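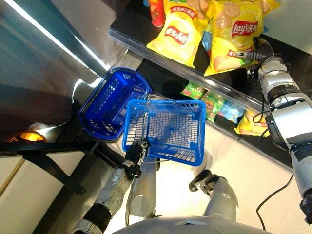 Shopping baskets and the snack shelf, Trarka store

Flisach is looking for a shop floor assistant (part time)

Flisach runs small neighborhood grocery stores. For our store in Trarka we need one person for the afternoon shift, starting in July. The sales area is 400 square meters, so you will learn quickly where everything is.

Your work:
Collecting the baskets from the checkouts and bringing them back to the entrance
Wiping basket handles and taking out old receipts
Filling the chips and snack shelves, with the bags standing upright and the front side to the customer
Checking dates and price labels
Helping customers to find products

We expect that you are friendly and come on time. Experience in a store is welcome but not necessary - we will train you for two weeks together with a colleague. You should be able to stand and walk during the whole shift. Basic English is enough.

We offer a written contract from the first day, a staff discount and paid training. The schedule is given out two weeks before, and changes are possible if you find someone to exchange with.

The store is next to the Jesa bus stop, line 159. Please bring a short resume to the service desk, or leave it at our office in the Gebru building. Write on it which afternoons you can work. We answer every application, also when the answer is no.

Posted January 1, 2026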